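**Wendow allotments: water supply working group**
Minutes of the meeting held on Tuesday, May 5, 2020, by telephone

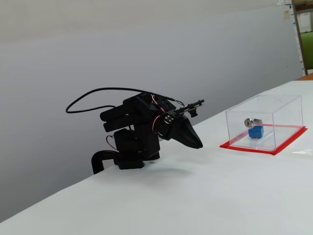
Present: Randi Strand (chair), Kwaku Asante, A-yeong Sung, Nhung Văn (minutes)
Apologies: Min-kyu Ki

**1. Previous minutes**

Agreed, with one correction: under item 4 the stopcock to be replaced is the one at the lower gate, not the one by the road.

**2. Meter readings**

KA read the main meter on Friday. It stood at 3372 cubic metres. Use since the October reading is 170 cubic metres, which is high for a period when the standpipes were shut off for most of the winter. KA had closed both branch valves overnight and the dial still moved. The loss is therefore on the supply pipe between the meter and the first branch, or one of the valves isn't closing fully.

AS asked whether the supplier would give an allowance for a leak. RS said the terms cover a single claim, and only after a repair has been made and a second reading sent in. No claim to be made yet.

**3. Supply pipe**

Two options were discussed:

- Dig at the joint beside the hedge, where the ground has stayed soft, and renew the fitting only.
- Replace the whole length in 25 mm blue plastic pipe, laid at the usual depth of 750 mm.

Arex has quoted £600 for the second option, excluding reinstatement of the path. KA considered the old pipe to be near the end of its life and preferred full replacement. AS preferred to dig first. Agreed to dig at the joint and hold the quotation open. RS to confirm with Arex how long the price stands.

**4. Storage tanks**

The tank on the Nornonlow side has a split ball valve washer and overflows when full. KA has a spare. The lid on the other tank is to be tied down until hinges are found. NV noted that the overflow pipe on both tanks has no mesh.

**5. Hosepipes**

Plot holders have again left hoses connected with the end lying in the tank. This is a backflow risk and contrary to the site rules. Notice to be reissued with the rule quoted in full. MK had sent a comment by email asking for double check valves on all standpipes; carried forward until he can attend.

**6. Actions**

| Action | Who |
|---|---|
| Dig and inspect joint by hedge | KA, AS |
| Ask Arex about validity of quotation | RS |
| Fit tank washer | KA |
| Price mesh for overflows | NV |
| Reissue hosepipe notice | NV |

**7. Next meeting**

By telephone, date to be set once the joint has been inspected. KA to read the meter again beforehand, at the same time of day.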